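Renar Divided Card Box – counter size

Home > Shop fittings > Counter storage > Divided boxes

In stock. Sold flat, singly or in packs of 6. Bulk price from 100.

Open-top box for trading cards, sealed packs and anything else small and flat that slides about in a drawer. Folds up from one sheet plus dividers. No glue, no tape. We've sold these to card shops, school fairs, a stamp dealer and one very keen seed swap in Barroso, and they keep coming back for more so we keep making them.

What you get
Box blank, brown corrugated
Divider set – long piece for the front slot, short cross pieces for the rest
Fold sheet (printed both sides, read the side with the arrows first)

Dividers lift out. Want one big bay at the back, leave the cross pieces off. Want it all small, put the lot in. Long slot at the front is meant for singles standing on edge, so customers can flick through. Packs go in the compartments behind, standing or flat, up to you.

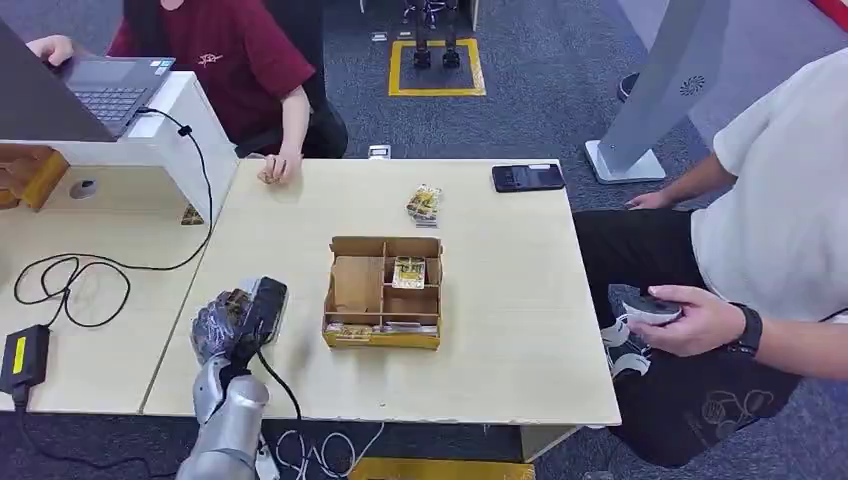 Renar box on the table, cards in the front slot.

Low walls on purpose. Earlier version was taller and you couldn't get your fingers round a single card without bending the corner. Changed in August, old height now discontinued – please don't order by the old code, it'll only bounce.

Sleeved cards fit. Top loaders fit in the rear compartments but not the front slot, too tight. Graded slabs, no – see the Vuvel tray for those, it's deeper and has a felt strip.

Folding it
Score lines are pre-pressed but stiff from cold. Bend each one back on itself before you start. Sides up first, then ends, then tuck the tabs. Dividers last. If a divider won't drop in you've got it upside down, the notches face each other. First one takes a while, after that they go together quick.

Don't stack them full. Empty is fine, nested is better. Filled boxes on top of each other will bow the walls and we can't replace those as faulty.

Keep dry. It's cardboard. A damp garage will have the bottom out of it by spring. If you trade outdoors get the Clotau liner, a plain plastic insert that sits under the dividers and stops the base wicking up water from a wet table. Liner sold seperately.

Labels
Plain front edge takes a standard shelf strip. Stick it low or it hides the cards. Peelable ones come off clean if you're patient, the permanent ones take the top layer of brown with them. Felt pen works too and looks better than you'd think.

Packs and prices
Single – for trying it out
Pack of 6 – usual order
100 and up – bulk price, ask for a quote
200 and up – we can print your name on the front, allow 2 weeks from proof

Print is one colour, black or dark green. Send artwork as a PDF. No photos please, they come out as mud on corrugated. 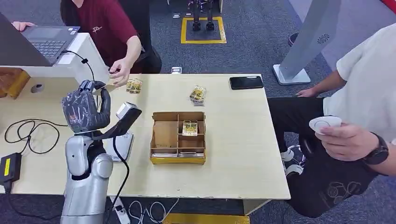 Oriana Villalba: Bought the pack for our shop and the front slot is spot on for singles, but the cross dividers were a bit loose on two of the boxes. Folded a slip of card into the notch and they've held since. Would buy again, would also like a lid.

Thanks Oriana. Loose dividers are down to the notch cutter wearing, new blade is in now. Anyone else with wobbly ones, email and we'll post a spare set, no need to send the old ones back. Lid is being looked at. No date yet, it has to go on without crushing whatever's standing up and the first go didn't.

Delivery
Flat packs go by ordinary post. Bulk orders on a pallet, so tell us if there's no one to take it in or if the lane's too narrow for a lorry. Orders in before noon go the same day, mostly.

Returns
Unfolded only. Once it's been folded it's yours, sorry.

Trade accounts and print quotes: ask for Ignacio Collado. He's in mornings. Afternoons leave a mesage and he'll ring back.

Page updated November 21, 2024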